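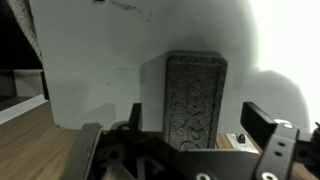
Kadstead Playhouse - Stage and Company Department

Performers wanted for the Christmas pantomime

The Playhouse is casting its holiday pantomime and is looking for adult performers, a small ensemble and two understudies. The show this year is Puss in Boots, in a new script by Vy Hoàng, who will also direct. It plays in the main house, which seats 961, through most of December.

Parts still open

The Miller's Youngest Son. Sings two solos and a duet. Playing age 18 to 25.

Dame Dolly Ornov. Comic lead, on stage for most of the first half. We want someone who can handle a noisy crowd and get the show back on track when children shout over the lines. Experience as a dame is useful but we will see people without it.

The Ogre. Strong speaking voice. The costume is heavy and includes short stilts, and training on these is given during the first week.

The King. Character part with some physical comedy. Can be played by any gender, and the title will change to suit.

Ensemble, 13 places. Villagers, courtiers and rabbits. Ensemble members dance in four numbers and help move scenery between scenes.

Understudies cover the named parts and also appear in the ensemble dances.

The part of Puss has been cast. Please do not prepare material for it.

Dates and hours

Rehearsals begin in early November and run for 3 weeks in the upstairs studio, 10 a.m. to 5:30 p.m., with an hour for lunch. After that we move to the stage for technical rehearsals, and those days are long - expect to finish at 10 p.m. Most performance days have two shows. School matinees start at 10:30 a.m., and cast members are called an hour and a half before curtain.

You need to be free for the whole period. We can't release anyone for other work once technical rehearsals have started, so please check your calendar before applying.

Pay

All parts are paid weekly, including rehearsal weeks. Rates for named parts and ensemble are listed in the casting pack. Performers who live outside Kadstead can ask for help finding a room with one of our regular hosts. Parking behind the building is limited and goes to crew first.

How to apply

Send a resume, a recent headshot and a short note saying which part you are interested in. A video is optional. If you send one, keep it under two minutes and include some singing. Applications go to the casting desk at the Playhouse, by email or by mail, and should reach us by the end of August.

Auditions will be held in September. Bring one comic speech and one song in any style, with sheet music in your key. A pianist will be there. Ensemble applicants will also learn a short dance routine as a group, so wear shoes you can move in.

Everyone who applies will get a reply, including those we are not able to see. Callbacks are by phone, normally within a week of the first audition.

The stage door entrance has a ramp, and the studio can be reached by elevator. If you need the script in large print or a different audition time, say so in your note.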